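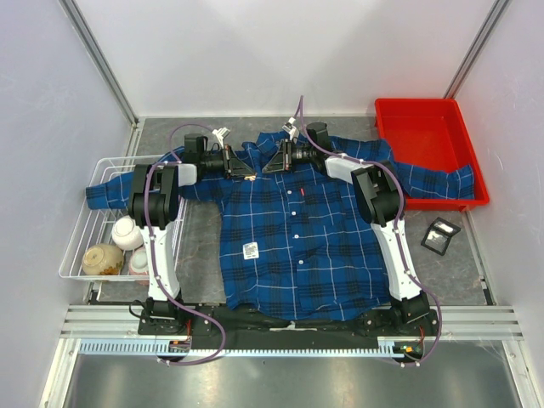
April, 7:40 in the morning

Coffee is made, nobody else in yet, so I'm getting the shirt notes down before they leave my head again.

The blue plaid one is the start of the Flonden batch. Mutua brought the box up from the stockroom last night and it's all long-sleeved button-fronts, the whole lot, which I'm happy about because we've been on T-shirts for weeks and a T-shirt is a pretty forgiving thing. You can be lazy with a T-shirt. A shirt with a collar and a placket and two long sleeves shows you every bit of laziness the minute you turn it over.

Anyway, the blue plaid. Navy or black bands (I keep going back and forth on this, it depends on the light) with thin white lines making big squares. Good pattern for practice! The lines tell you if the body is square on the table. If the white lines run straight from shoulder to hem, leave it alone. If they bow, one shoulder is pulled and you may as well fix it now, because a crooked start gets worse with every fold. The hem on this one wants to go wavy whatever you do. I tugged it from both corners and it relaxed right back again. Ruben says that's the stitching drawing up in the wash and to stop fighting it. Fine.

Order we settled on for long sleeves, written out so we all do the same thing:

Button it first. Top button, then every other one, then the bottom. Mutua wants all of them done, and I see the point, but it's slow, and every other one holds the placket well enough for a shelf fold. For anything going to Engelhardt we do them all, they're fussy.

Face up on the table, collar away from you, sleeves straight out to the sides. Smooth from the middle of the chest outward with flat hands, don't drag. Do the shoulders before the front, the wrinkles up there run down into the body otherwise.

Collar next. This is where we lose the most time. It bunches, folds in on itself, and if you flip the shirt with a bunched collar you get a lump that sits right at the top of the finished fold where everyone looks. Open it out all the way, run a finger under the back, lay it down again, then pinch the points. Two hands. I've tried it one-handed and it's a waste of a morning.

Flip, fold one side in to a hand's width from the collar, sleeve down along the edge. Same on the other side. Hem up, then once more to the collar. Turn over and check the front.

Table space is still a headache. Those sleeves reach a lot farther than you'd think. With the white wire basket on the left and the red tray on the right, the left sleeve goes over the top of the basket and the right cuff lands down in the tray. Wire is the one that bothers me, a cuff button can hook on it when you pull the sleeve in. The tray is just annoying. I'd like both of them off the work surface for the long-sleeved batches – Ruben wants them within reach for tags and strays. We could try them on the shelf underneath for one batch and see who complains. (It'll be Ruben.)

Tags. The plaid has a tiny red label on the chest, just right of the top button, and I want that showing and flat on the finished fold, since it's the only bit of decoration on the whole front. Then there's the white rectangular tag with the small print, low down on the body. Leave those on! Two shirts last month went out without theirs and the Sakwood people sent them straight back. If a tag sits where the hem fold goes, tuck it so it lies flat inside, don't crease it.

Numbers while I remember. Flonden is 295 shirts. Sakwood is up to 500 if the second half turns up. With the 40-odd folding boards we were promised still missing – scratch that, the boards are a separate gripe and they're on the Flestotora order, no. 835. Mutua is chasing it this afternoon.

I did 4 practice folds on a spare shirt of my own before starting this page. The first was awful, the second was awful in a different place, and the last two I'd have put on a shelf. The difference was the collar both times. I also pressed one with the steamer beforehand to see if it's worth the bother. It looked nicer for sure, but the soft wrinkles in the sleeves end up inside the fold anyway, so I'd steam the front and leave the sleeves be.

To do:
Ask Mutua if Engelhardt wants collar stays in or out
Find the other lint brush, the grey one sheds
Clear the shelf under the table
Tell Ruben about the basket before I move the basket

8:25. Mutua just came in and says stays in. Also he's moved the rest of the box under the window, so don't go looking for it by the door.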